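Zustard: frequently asked questions
Last updated April 23, 2024

Most of these come from people about to record their first examples. A few come from people who have already recorded a lot of them and would like to know why we sent them back.

What is Zustard?

Zustard is a collection of demonstrations performed in simulation. A person steers a simulated arm through a short task, we save everything the arm did and everything its wrist camera saw, and a learning system called Pirik tries to pick up the habit. The simulator is Drodon. The part that sits between your hands and Drodon, and which you will blame for most things, is Coetzee.

Do I need to know anything about robots?

No. It can get in the way. People who know robots tend to drive them the way a nervous instructor drives a learner's car. People who play a lot of games are quick to pick it up and then have to be talked out of showing off.

What counts as one example?

One attempt at one task, from the moment you press start to the moment you press stop. A typical example lasts under 30 seconds. Longer ones are accepted if the task needs it, but a long example of a short task is usually a record of somebody thinking, and Pirik will learn to think in the same place for no reason.

How many do you want?

The target is 500 accepted examples for each task, shared among everyone who has signed up for it. There are 12 tasks at present. Please don't try to do a whole task alone. It makes Pirik very good at moving like you, and your wrists won't thank you either.

Why can I only see through the wrist camera?

That is what Pirik gets. We used to offer a nice wide view from across the room as well, and people used it, as anyone would. They would swing the arm straight to something that the wrist camera couldn't possibly have seen yet. To Pirik this looked like clairvoyance, and it did its best to copy it, by lunging hopefully at nothing.

So now you see what the arm sees. The wide view is still in the practice room, where it does no harm.

Everything looks very plain. Has something failed to load?

Probably not. Drodon's scenes are bare on purpose: flat colours, simple lighting, big surfaces with not much going on. If you can see your two fingers and a stretch of surface, it has loaded.

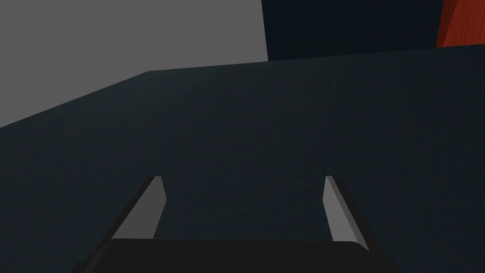
The thing that catches new people out is distance. With so little detail to go by, a surface can seem close when it is a long way off, and the first few attempts tend to end either in a polite hover or a hard landing. Go down slowly and watch how the edges shift as you move. You will get a feel for it in an afternoon. If you really do have a fault, the view will be solid pink, which we chose because no scene contains any.

Should I always start from the same place?

No. Coetzee moves the arm to a fresh starting pose before each attempt, and sometimes the pose is awkward. The arm may be tilted, or facing something of no use to anybody. Please don't restart until you get a comfortable one. Pirik will be put in awkward places too, and it would be nice if it had seen somebody get out of one.

What if the object isn't in view when I start?

Look for it. Lift a little, turn the wrist, sweep across the surface at an even pace. Searching is part of the task and we want it in the recording. A decent search is worth more to us than a beautiful grasp, of which we have plenty.

I dropped it. Should I throw the example away?

Not if you picked it up again. Drops followed by a calm recovery are some of the most useful things you can send. Drops followed by a burst of furious finger-snapping are also kept, but in a separate folder, and Pirik isn't allowed in there.

If you can't recover, press stop and mark the attempt as failed. Don't delete it. Failed attempts are used for teaching the part of Pirik that decides whether things are going well, a part that is currently far too cheerful.

Can I drop things on purpose, then?

Only in the sessions marked "recovery". We can tell. A staged drop has a certain theatrical quality – there is usually a pause beforehand.

Why was my example rejected?

The usual reasons:

You stopped moving for a long stretch in the middle. Tea is allowed between examples.

You closed the fingers on nothing, got the object on the second go, and wrote in the notes that you got it first time.

The arm passed through the edge of the table. This is a Drodon bug and not your fault, but we still can't use the example. Report it with the attempt number.

You finished the task and then waved. We understand. Please press stop first.

Does speed matter?

Less than steadiness. The quickest recordings we have are also the hardest to learn from, as half the useful decisions go by in a blur. Move at the pace you would use to pass somebody a full mug.

Can I use a mouse and keyboard?

Yes, for practice. For recording we ask for one of the supported hand controllers, as the keyboard turns every movement into a staircase. We did collect over 11 hours of keyboard examples early on, and Pirik still goes round corners in a way that brings them to mind.

How are the tasks chosen?

By what Pirik is bad at. A task comes off the list when more examples of it stop making any difference, and something else goes on. If your favourite task has vanished, you may take it as a compliment or as a sign that we gave up. Both have happened.

Will my name be attached to my recordings?

No. Each person gets a number, and the number is there so that we can balance the styles. We don't store sound, so you may say whatever you like to the arm.

Will this work on a real robot?

We don't know yet. A first trial is planned for August, with a real arm and a handful of the simpler tasks. Real tables are scratched and shiny and have things left on them, and Pirik has led a sheltered life. Results will go on the news page whichever way they fall.

How do I stop taking part?

Close Coetzee and don't open it again. If you would like your recordings removed as well, use the form in your account settings before the next release is frozen. After that they stay in that release but are left out of the ones that follow.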